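# Handheld gripper, ribbed blue pads: how often do you swap them?

**kastby_t:** Job at the moment is handheld gripper work at a kitchen table, clearing food packets. Two jaws, ribbed pads on the inner tips, pivot screws you can see from above. The supplier's sheet says new pads every 100 hours. I don't believe it.
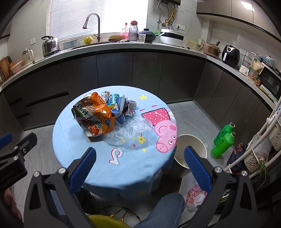 Thin plastic bags are my real trouble. The jaws close evenly on a bench block, then one side lags by a hair when I go for film. I've cleaned the pads twice. Is it pads or pivots?

**Solthorpe23:** Pivots. It's always pivots. People throw pads at it because pads are cheap and come in a nice box.

**ogura_bench:** "Always" is doing a lot of work there. I've had pads glaze over in 14 hours on greasy wrappers, and the screws were fine. Wipe with alcohol, let them dry, try again. If it grips better for an hour and then goes off, it's the rubber.

**Solthorpe23:** And if one side lags on a clean block? Rubber doesn't lag.

**kastby_t:** It doesn't lag on the block, only on film. Read the post.

**Ilir Spahić:** Back each pivot screw off, clean it, one small drop of threadlock, then nip it up until the jaw just moves freely. Do both sides the same day. Then run 23 closes on the same bag before you touch anything else, and write down the misses.

**Solthorpe23:** Threadlock near a pivot — no thanks. It creeps into the joint and you've made yourself a stiff jaw.

**Ilir Spahić:** On the thread, not the shank. Five years and I've not stuck one yet.

**kastby_t:** Fine, screws first, old pads stay on. I still think the 100 hours is there to sell pads. Will post the misses.

**ogura_bench:** Post the pad hours as well or the number means nothing.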